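Filed under: Home & Workspace | Conversations

Print this page | E-mail to a friend

I met the owner of Detico at her workroom in Nelville one February afternoon, and I'll admit I wanted to snoop! She packs small orders for shops and had just redone the whole place (2 rooms knocked into one).

"The floor was the big spend," she told me. "It came to $1680, and I'd still do it again." She picked a gray marble-look tile after seeing it at Trendotska, and she sweeps it every night before she goes home.

Then we got onto tables, which she can talk about for a good long while. "White, always white," she said. "You see every crumb and every bit of tape. I had a brown one and I lost scissors on it for days."

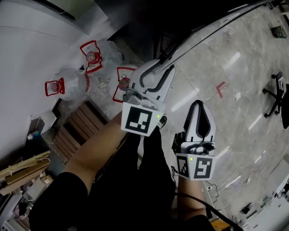 She feels the same way about bottles. Clear plastic ones are her least favorite thing to pack, she said, "they tip over if you breathe on them," and she likes to give them plenty of room on the table before anything goes in a box. I asked about wood scraps and she laughed. "I keep boards. I always keep boards. Ask my husband."

Comments (3)

tilefan: Love the floor. Is it slippery in socks?

Boxes_n_bows: I pack some 100 orders a month on a door laid over two sawhorses, so I'm jealous.

nelvillemom: Did she say if Trendotska still carries the gray?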